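The Last Night of Cornthorpe

The servers were going off at midnight, and Kam-wah Man had been logged in since lunch.

She had made her warden in 2010, in a computer room that smelled of noodles, and she still had the same ugly helmet. It had horns on it. Everyone else had hidden their helmets years ago, once the game let you do that, but Kam-wah loved those horns and would not hear a word against them. She stood on the bridge at Cornthorpe in full plate and waved at every single person who ran past. There were so many of them! People she had not seen in years were dropping out of the sky on griffins and landing badly in the river.

"Is that you, Billow?" somebody typed.

It was. Billow was her warden's name, and the person asking was Kwan-ho Chuang, who had been the best healer on the server until he had twins.

"I've forgotten all my buttons," he wrote. "I just set fire to myself."

"You can't set fire to yourself as a healer."

"I'm telling you, I'm on fire."

He was, too. She laughed so loudly that her neighbour knocked on the wall.

By nine they had six. Tsung-han Kuo came, and Wen-hsiung Wan, and I-hsuan Lam with her little archer in the wedding hat, and a stranger called Gallardo who had been standing by the well and looked as if he wanted asking. Six was what you needed for Nestuma.

Nestuma was the dragon under the hill, and they had never beaten her. Other guilds had, of course. Other guilds had beaten her on a Monday before tea and gone on to better dragons. But their own lot had tried all one winter and got her down to a sliver, and then exams had come, and jobs, and Tsung-han had moved away to somewhere with terrible internet.

"We've got three hours," said I-hsuan, over the voice channel. Her voice was lower than Kam-wah remembered. "Who's got the plan?"

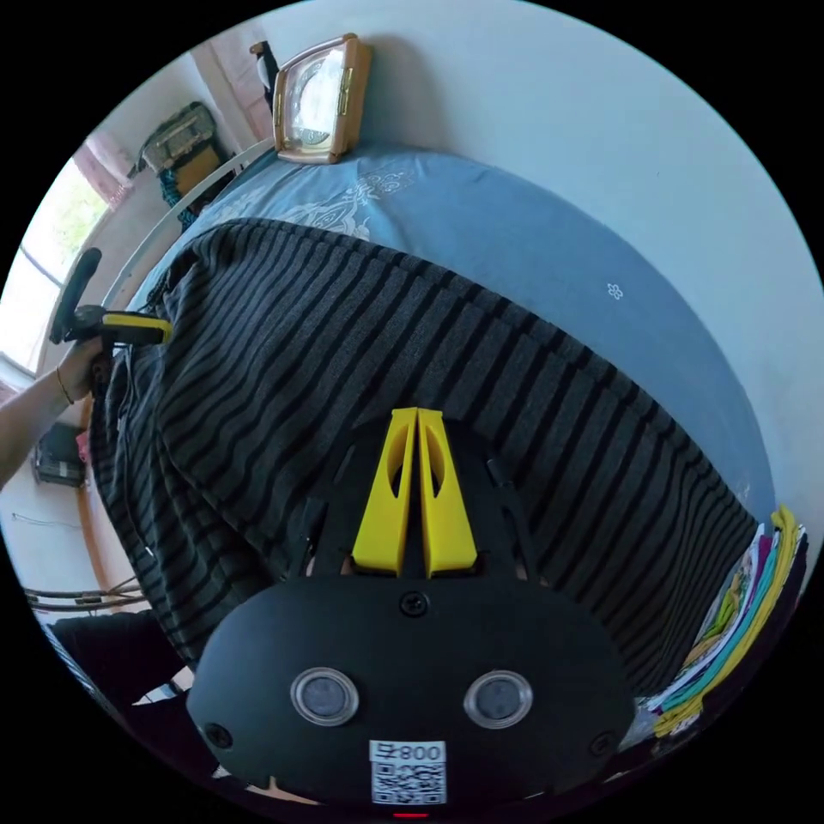 The plan was simple and it was all Kam-wah. She would run in first, shout at the dragon, plant her shield and stay standing while the other five did everything clever. She had always adored that job. You saw nothing of the fight except an enormous scaly foot, and you knew how it was going by how people were breathing into their microphones. She dragged the blanket off the bed, the dark grey one with the black stripes, put it round her shoulders and cracked her knuckles.

"Pulling," she said.

They died in four seconds.

"That was my fault," said Wen-hsiung happily. "I was eating."

They died again. They died to the fire, and to the tail, and once because Gallardo walked backwards off a ledge with great dignity and took the bridge lever with him. Kwan-ho found his buttons one by one, cheering each time. "Oh, the green one! I'd forgotten the green one! Who needs the green one?" Everybody got the green one, whether they needed it or not.

At twenty past eleven something changed. Kam-wah felt it in her hands before she understood it. The foot came down and her shield was already up. The fire swept left and all of them went right, without a word, as if they had done it yesterday. She had 4000 health left, then 200, then the green one landed and she was full again, and she was shouting real insults at a dragon in a rented room in the middle of the night.

"She's at a sliver," said Tsung-han. His line crackled. "Don't anyone speak."

Nobody spoke. The foot lifted. Kam-wah held the shield button down so hard that her thumb went white.

Then the whole cave shook, and there was so much noise in her ears that she had to pull the headset off and hold it at arm's length. It was five people screaming. Gallardo, who had not said one thing all evening, turned out to be a woman with a wonderful deep laugh.

They let Kam-wah open the chest. Inside was a helmet, far better than hers in every way, smooth and silver, with no horns at all.

"Put it on, then," said I-hsuan.

"I will not," said Kam-wah.

She gave it to Gallardo. Afterwards they walked back to the bridge – there was time to walk – and sat down in a row with their feet over the water. Kwan-ho set himself on fire again so they could see by it.

More stories
The Goblin Who Kept the Bank
Respawn Point
Two Wizards and a Bus Timetable
A Sword for Wen-hsiung
Level One, Again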